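Switching to a slower commute, month one

Sun 8 October

So I gave up the train. Well, mostly! If you've been reading for a while you know I've been grumbling about the Londbridge line since spring, and last month the pass went up again and I thought, right, I'm taking the bus. The 50, which goes all the way from Grondach out past Zinham and takes what feels like half a day to do it.

The train was 22 minutes on paper. The bus is over an hour. My sister thinks I've lost it.

But I'm sleeping on it! Not every day, but I had never once slept on the train because I was always standing with somebody's backpack in my face. The first stop on the 50 is four minutes from my door and it's practically empty when I get on, so I take the seat behind the back door (more legroom, and the heater is under that one) and I'm out by the time we reach the reservoir. I set an alarm on my phone for the Zinham turnoff. I missed it twice in the first week and ended up at the depot, where there is a vending machine and nothing else. The driver was nice about it the first time.

When I'm not asleep I read. I finished a 700-page novel I'd been using as a doorstop, and I've started in on the pile of library books I kept renewing. I also listened to a whole series about the history of salt. I know a lot about salt now, ask me anything.

The bad parts: the rain. There's no shelter at the Pant stop, and that's where I change on Tuesdays when I go in to the other office. I bought a proper coat, which ate up a good chunk of the money I was saving. And the evening bus is a different animal from the morning one. It fills up with high school kids at the second stop and stays loud until the bridge. I was a loud kid on a bus once, so I put my headphones in and look out the window.

Also I have to get up at 5. I don't love it. I've moved all the getting-ready stuff to the night before, so lunch is packed and shoes are by the door, and I've been going to bed at an hour that would have embarrassed me in college. The upside is that I see the sky get light over the fields, and now that the leaves are turning it's really something out by Zinham.

The other thing is that having less time at home in the evening has made me pickier about what I do with it. I used to scroll until bedtime. Now I get in, eat, and do something with my hands for a bit, anything without a screen. Some nights that's mending.

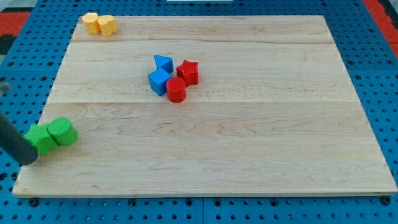
Colored blocks on a pale wood board. I like the two yellow ones snuggled up in the corner.

I'm going to keep going through November and then decide. If it gets icy the 50 sometimes skips the hill and you have to walk up from the gas station, and I don't know how I feel about that in the dark. The train pass is still in my wallet just in case.

If anybody else rides the 50, does the window by the back door ever close all the way? I've tried pushing it from both sides. Let me know!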